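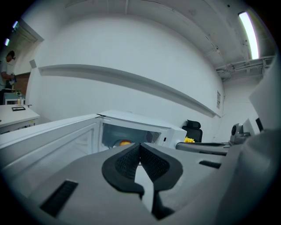 MINUTES OF THE REGULAR MEETING
Skisham Jazz Society, Board of Directors
Monday, January 17, 2022
Society Office, Drolter Building, Second Floor

1. Call to Order and Quorum
The Chair called the meeting to order at 6:35 p.m. Seven directors were present and two were excused. A quorum was declared. The Recording Secretary noted that the Program Director and the Librarian were attending without vote.

2. Approval of Previous Minutes
The minutes of the previous regular meeting were approved with one correction. Under the item on piano maintenance, "retuned" was changed to "revoiced." The Librarian asked that the corrected copy replace the one in the binder.

3. Financial Report
The Finance Officer presented the report for the quarter. Ticket income from the fall series came to $2,260 after hall charges. The board had budgeted $2,000. Membership renewals were slower than in the same quarter of the prior year, and a second notice has been mailed. A director asked whether the hall charges included the extra hour billed for the quartet's sound check. The Finance Officer confirmed that they did.
Motion to accept the report as presented. Seconded. Carried.

4. Recording Project
The Program Director reported on the live album recorded with the Hesevthorpe Trio. All sets from both nights have been transferred, and the trio has chosen eight tracks. Two of these are ballads that the trio had not played in public before the engagement. The running order is still open – the pianist would like the long waltz to close the record, while the engineer prefers it at the start of side two.
The mastering estimate from Lopes Audio was circulated. The board discussed the pressing quantity at some length. One director favored a smaller first run with the option to reorder. The Program Director replied that the unit price rises sharply below 400 copies and that the plant does not hold stampers for more than one year.
Motion to authorize a first pressing of 400 vinyl copies, with digital release on the same date. Seconded. Carried, six in favor, one opposed.
The liner notes remain to be assigned. Directors were asked to send suggestions to the Program Director in writing.

5. Rights and Licensing
Three of the eight tracks are compositions by other writers and require mechanical licenses. Applications have been filed for two. The publisher of the third has changed hands, and the Recording Secretary will write to the new owner. No artwork or track list will be sent to the printer until all three licenses are in the file.

6. Summer Series
The Program Director proposed moving the outdoor concert from July to August in order to avoid the street closures planned by the city. The bandstand is available on two of the dates requested. The board agreed to hold both dates until the next meeting. The rental of a covered stage was referred to the Finance Officer for prices.

7. Library and Archive
The Librarian reported that 21 reels from the Society's early concerts have been cleaned and boxed. Labels are missing from several of them, and members who attended those concerts will be invited to a listening session to help identify players and tunes. The Librarian asked that reels not be borrowed until the catalog is complete. The board agreed.
A gift of big band arrangements was accepted with thanks. The trombone parts are incomplete.

8. Other Business
The lock on the instrument closet is to be replaced. Keys will be signed for at the office.
A director asked that set lists be posted on the website after each concert. The Recording Secretary will do so starting with the next program, provided the performers supply them.
The question of a student ticket price was raised and tabled.

9. Adjournment
Motion to adjourn. Seconded. Carried. The meeting adjourned at 8:10 p.m.

Action Items
Program Director – return signed estimate to Lopes Audio; confirm running order with the trio.
Recording Secretary – write to the publisher; send draft minutes to all directors.
Finance Officer – obtain prices for the covered stage; report on second renewal notice.
Librarian – set a date for the listening session.

Respectfully submitted,
Recording Secretary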